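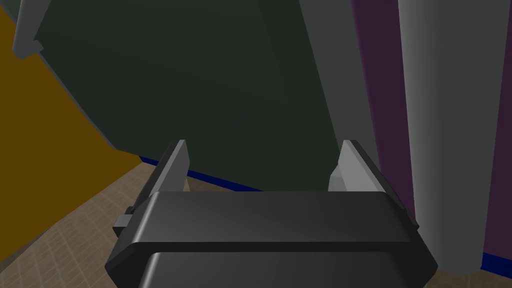 *Lill's gripper in the sim, fingers wide open and nothing between them. Green wall, tan tile floor.*

Okay, a small gallery this time! I look after the simulated copy of our Prakell cell (Lill is the arm, I didn't pick the name), and this is the view I keep up while I'm fiddling with the hand.

I start every setup with the fingers open, then run 18 open-and-close moves before I let it near a part. If the two sides don't mirror each other I go back into the joint file and fix the offset, usually on the left one. Kieran Holroyd likes to run 500 moves overnight, but he has more patience than I do.

The gray column on the right stays in for all my reach checks. Darius Raudsepp wants the purple panel behind it a lighter color, so that's on my list for July, along with four joint limits I still have to retype.

Updated 3/6/25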